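Repair bench inspection, Mernness workshop: checklist with comments
11/14/22 — by the bench editor
2 min read

Sheet covers the bench, the wall behind it and whatever has been left on either. Last done in October, by somebody with kinder handwriting.

1. Wall fixings. PASS. Grey panel fixed firmly to the metal. I leaned on it, which is the approved Alcombe method.

2. Tower chassis. PASS, WITH A SIGH. Mains lead to be out of the power inlet before any cover comes off. Grilles to be kept clear of dust, stickers and sandwiches.

3. Drive and caddy. COMMENT. A 2.5-inch drive in its caddy may stand in the top slot of the panel while you work. It may not live there. Label it, log it, put it away.
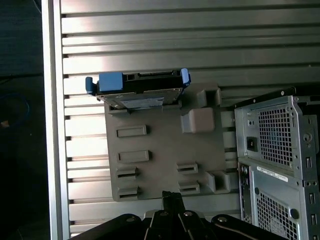 Lavano bench asked whether "while you work" includes lunch, as their drives have always waited through lunch and come to no harm. They would also like the old nine-minute rule back.

Lunch is not work. The nine-minute rule stays dead.

4. Holders and brackets. PASS. Run a finger round each one for burrs and cracks. Parts go in straight, with no thumping. If a part needs thumping, it is the wrong part or the wrong holder, and the Heitmann fitting sheet will say which.

5. Cables above the rail. ADVISORY. Anything hanging near the metal needs a clip and a bit of slack.

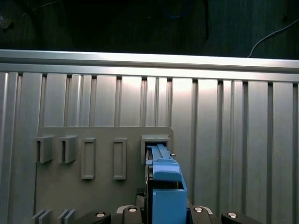

Clips are in the second drawer, under the clips that don't fit. Three have been signed out since the last check and I'd like to meet them.

6. Grooves and ledges. FAIL, MILDLY. Brush out, then wipe. Blowing is not brushing.

Recheck items 3, 5 and 6 in four weeks.

Recent items
Anti-static straps: wearing one versus owning one
Alcombe stores: the shelf audit
Screws, loose, various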